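Doors, doors, doors

Quick one tonight because I have to be up at 4 and the bag isn't packed.

So the hallway. I know I said in September I was done with the hallway. I was not done. I've been thinking about doors all week, mostly the little stuff on and next to them, and Fernanda says if I bring up door handles at dinner again she's eating at the neighbors'.

First, handles. I want levers. Had round knobs my whole life and I'm over it. Try opening a round knob with two bags of groceries and wet hands. A lever you just elbow. Domenica has them all through her place and I caught myself opening and closing her bathroom door like a little kid.

Second, locks. Remo put one of those electronic ones on his studio, the tall plate kind with the lever built in, and he swears by it. I went back and forth. What happens when the batteries go? He says it beeps at you for weeks first. What if you ignore the beeping? (I would ignore the beeping.) He didn't have a great answer. The Clutusetti one he likes is 300, and that's before anybody installs it, so still thinking.

Paint. White. I know, I know. I had a whole plan with a green called Stundmont and I put a patch of it behind the coats and it looked like a hospital in the rain. So white walls, white door, white trim, and let the molding do the work. Panel doors need the light coming from the side or they just go flat, so I moved the lamp and teh difference is huge. Two coats on the frame. Should of been three.

Switches and panels. This is my real gripe. Every time somebody adds a thing to a wall they add it wherever the wire happened to come out. Thermostat here, little screen thing there, never lined up. Ours are off by a thumb and I see it every single time I walk past. Fabian says leave it. Fabian doesn't have to live with it.

Notes on doors. I'm pro. A sheet of paper and some tape, done, everybody reads it. I bought a cute Cocco message board once and not one person in this house ever looked at it. Taped paper wins. Only thing is the tape, get the paper kind or it takes your paint off with it, ask me how I know.

Ceiling I'm leaving alone. Nipon wants me to open it up and show the beams, paint them white like the walls. Looks great in a long corridor where you've got room to look up. Mine is short and dark and I'd be dusting beams till I die.

Total budget was 2000 and I've got maybe enough left for hinges. So levers first, then hinges, then we'll see about the lock.

Ok. Bag. Socks. Going.
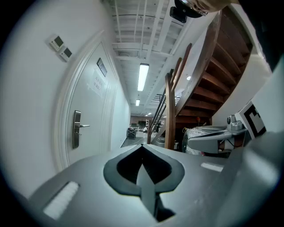
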